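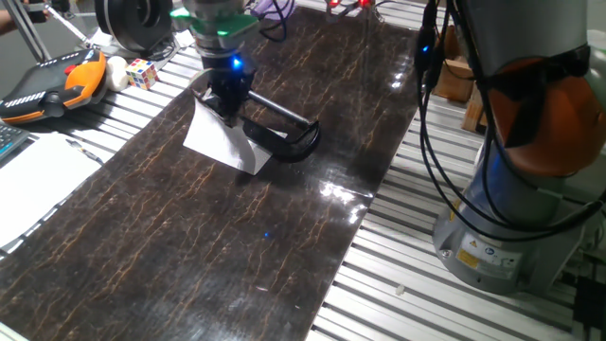
Drondard 青少年乳清蛋白粉替代方案:Titby 燕麦豆乳餐粉

品类:运动后代餐粉
净含量:3000 克(内含6个独立铝箔袋)
口味:原味、可可、黑芝麻
保质期:9个月
储存方式:阴凉干燥处,开袋后请封口

产品说明

Titby 餐粉是 Drondard 为校队和业余训练人群准备的冲调食品,主要原料为燕麦粉、大豆粉、脱脂奶粉和少量椰枣粉。配方中不添加肌酸、咖啡因及任何刺激性成分,也不含人工甜味剂。可可口味使用碱化可可粉,颜色较深,冲开后杯底会有少许沉淀,属于正常情况。

我们不把它叫做“增肌粉”。一份餐粉的作用大致相当于一碗燕麦粥加一杯豆浆,适合训练结束后一时吃不上正餐的人。体重和肌肉的变化取决于训练、睡眠和全天的饮食,单靠一种冲调食品做不到,产品包装上也没有这类宣传。

适合人群

放学后有训练、晚饭较晚的中学生;下班后去健身房或跑步的成年人;早上没有时间做早饭的人。

12岁以下儿童不建议作为日常食品。正在控制体重或有饮食方面困扰的青少年,请先与家长和医生商量,不要用餐粉代替三餐。

对大豆、牛奶或麸质过敏者请勿食用。本产品的燕麦未做无麸质处理。生产线同时加工芝麻和花生制品。

冲调方法

1. 杯中先加200毫升温水或冷牛奶。
2. 加入两平勺餐粉,勺子在第一个铝箔袋内。
3. 盖紧杯盖,摇匀后静置一分钟再喝。

水温过高容易结块,用开水时请先放凉一会儿。喜欢稠一些的可以少放水,或者拌进酸奶里吃。黑芝麻口味用冷水不容易化开,建议用温水。冲好后请尽快喝完,放进冰箱也不要过夜。

每天用量以一份为宜,训练量大的日子可以喝两份,分开在不同时间饮用。

关于配料的常见问题

和乳清蛋白粉比,蛋白质会不会太少?
每份的蛋白质含量低于纯乳清粉,碳水化合物较多。对多数每周训练几次的人来说,正餐里的鸡蛋、豆制品、鱼和肉已经是主要来源,餐粉只作补充。如果教练或营养师为您制定了具体的蛋白质目标,请按他们的方案选择产品。

能不能和其他补剂一起吃?
成年人可以。青少年我们不建议自行搭配补剂,尤其是成分表写得含糊的“训练前饮品”。

为什么喝起来不太甜?
甜味只来自椰枣粉和奶粉本身。可以加半根香蕉一起打,味道会好很多。

参赛运动员能喝吗?
配料表全部印在外袋背面,参赛前请交给队医核对。

配套摇杯

Truro 摇杯需另外购买,杯身有刻度,杯盖带提环。搅拌球为不锈钢材质,可以取下单独清洗。杯盖内有一圈硅胶垫,时间长了会有豆味,用小苏打水泡一晚即可。杯子不可放入微波炉,也不要装碳酸饮料。

包装与配送

外袋为可重复封口的牛皮纸袋。每个铝箔袋上都印有生产批号,如需反馈质量问题,请把批号一并告诉客服。

订单由 Hou 仓库发出,下午四点前付款的当天出库,偏远地区会晚几天到。8月气温高,可可口味可能轻微结团,捏散后不影响食用。收到时如果外袋破损,请先拍照再拆开内袋。

退换说明

未拆封的产品可以退换,运费由买家承担。铝箔袋一经拆开,除质量问题外不再接受退货。不确定喜欢哪种口味的,可以先买三种口味各一份的试用装,试用装不含勺子,用家里的汤匙量取即可。

学校和运动队的团购请在下单前联系客服,注明口味和收货地址,发票随货寄出。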